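Section 6. Teaching the dish rack task

Before you start, finish Sections 4 and 5. The arm must be bolted down, homed, and answering jog commands from the Todetura controller. If the wrist camera was moved after Section 5, run the camera check again. The task files assume it has not shifted.

You will need:
– the arm with the two-finger gripper fitted
– the wire dish rack with its drip tray and backboard
– the gray storage bin and a folded towel to line it
– one plastic plate and one mug
– double-sided tape for the rack feet
– the Pliltik software, build 227 or later

6.1 Placing the rack

1. Set the drip tray on the table in front of the arm with the backboard on the far side. Leave room for the bin to the right.
2. Seat the wire basket in the tray and press on all the corners. A basket that rocks will throw off every slot position.
3. Tape the feet of the tray to the table. Do not use screws. Jytte Eskildsen's first table still has the holes from the month we kept changing our minds.
4. Put the bin to the right of the rack and fold the towel inside it.
5. Jog the arm by hand through the full width of the rack at low speed. Watch the cables at the gripper and make sure they do not catch on the basket wires.

CAUTION: Keep one hand on the stop button whenever the arm is over the table. The gripper closes without warning if the controller restarts.

6.2 Recording the slot positions

1. Open Pliltik and load the file rack_base.
2. Place the plate in the gripper by hand, holding it near the rim, and close to the soft grip setting. The plate should not turn when you push it lightly with a finger.
3. Jog until the plate is close to vertical above the first slot.
4. Lower in small steps until the rim is just inside the wires. Save this point as ENTRY.
5. Keep lowering until the plate rests on the basket. Back off by 3 mm and save this point as RELEASE.
6. Repeat for each slot you plan to use. Three is enough for a first run.

Note: Thin plastic plates flex. If yours bows in the grip, lower the force one setting and save the points again. Roman Kubiak uses the same force for plates and mugs, but his fingers have thicker pads than the ones in the kit.

6.3 Setting the travel height

The default travel height is too low for a rack with a tall backboard. Set it so the bottom of the plate clears the top of the backboard, even if your path never goes behind it. An aborted move returns by the shortest route, and that may be straight across.

Anything standing in the utensil holder counts as an obstacle too. Long handles stick out well past the wires. Either enter them in the obstacle list or keep moves away from that side.

6.4 Checking the wrist view

Pliltik takes its still at the end of each move, after the settle delay. Frames taken while the wrist is moving will be blurred and the slot finder will reject them. If you see many rejects in the log, raise the settle delay before you touch the lighting or the exposure. The log holds 1,470 entries and then overwrites the oldest, so save a copy after a long session.

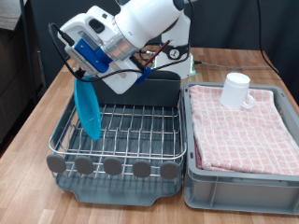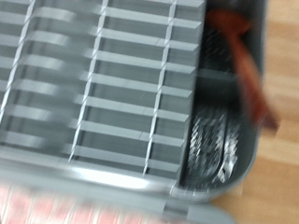
Figure 6-1 (first picture): plate in the gripper, lower rim just inside the wires. Figure 6-2 (second picture): wrist view of the rack with motion blur.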